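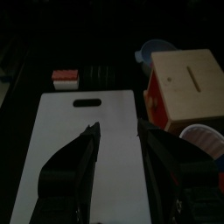

Gripper finger slides off cutting board when I teach the grasp by remote control

Posted by Aslak Torvik, 13/07/2020

Hello all. I am teaching our arm to pick up a white cutting board that lies flat on a dark table, and I have a problem with the last part of the motion. I drive the arm with a hand controller and look mostly at the wrist camera. I can bring the two fingers over the board without trouble. When I go down and close, one finger often lands on top of the board and the other one beside it. Then the board turns a little and I must begin again.

I have recorded 26 demonstrations until now and only 16 of them I would call clean. The board has a handle slot near one end, so I also tried to put one finger in the slot, but from the wrist view it is difficult to judge the depth. There are other things on the table too (a sponge with a red scouring side, a wooden box with a slot in the top, a light blue bowl) and I would like to leave them there, so that the robot learns to work among them.

My questions are: should I grasp across the width or through the slot? And should I keep the bad demonstrations or delete them? The controller software is from Dremau, if this matters.

Guson
I had the same trouble in January with a thin tray. The wrist view is good for left and right, but it is poor for height. I would do it in this order.

Move the arm above the board and stop. Turn the wrist until the line between the fingertips goes straight across the board. Now change the controller to slow mode and go down only, with no sideways movement. If your software lets you lock the axes, please use this. Stop when the tips are just above the table, then close.

First you should check that the gripper opens wider than the board. If it does not, no amount of practice will help you, and you must take the slot. For the slot, one finger goes down through the hole and the other stays outside the short end. The finger in the hole needs some free space under the board, or it will touch the table before it holds anything. I put two thin strips of rubber under my tray and this was enough.

About the bad ones: I delete the demonstrations where the object was pushed by mistake. I keep those where I missed, went back up, and corrected calmly. The robot also has to know how to come back from a small error. Write down which is which while you record. Later you will not remember.

Please also move the board a little between demonstrations. If it always lies in the same place, the robot learns the place and does not look at the board.

Lindholm
Just record more. We did 1,000 for one task and it became fine.

Coltier
I agree with Guson about the slow mode, but I do not agree about the slot. On a flat board I would not use it for the first task. Teach the grasp across the width until it is reliable, and make the slot a separate task with its own recordings. When I mixed 2 kinds of grasp in one set, my arm stopped halfway between them and closed on air.

A light from the side also helps. With a dark table and black fingers it is hard to see where the tips end, and a low lamp gives you a shadow which meets the fingertip when you touch down. Keep the lamp in the same position for the whole set, at least in the beginning.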